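December 18, 2025

The green colander is finally out of its box and I love it so much!! I ordered it back in August from Toltine, then the whole kitchen went into storage and I forgot I owned it. Seven boxes later (seven!) I have a table I can spread things out on, a white one, and I spent the entire morning just putting stuff on it and looking at it.

It's that pale minty color I kept going on about all summer — and the holes are tiny, laid out in a big oval with another ring curving around them. I held my nose practically up against it and the light ran along the pattern in a thin bright line. I could have stared at it for ages.

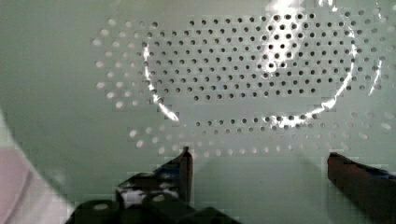 Anyway, the plan is pasta tomorrow, 200 grams of the Piras shells, with whatever vegetables need eating. I still haven't found the big pot. It must be in one of the two boxes by the door, the ones I labeled "misc" like a fool.

The round mint bowl goes so well with the colander, I want them on the open shelf side by side where I can see them from the hallway. The lavender plate too, even though it's huge and the shelf is not. Ketchup goes in the fridge door, I've decided, and I'm done arguing with myself about it. The little blue bowl can be for snacks.

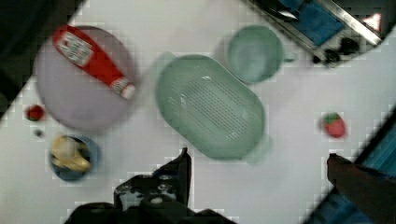
Everything on the table, ketchup lying on the big plate.

Shelf paper next, and I need three more hooks. Then bed early, my back is killing me.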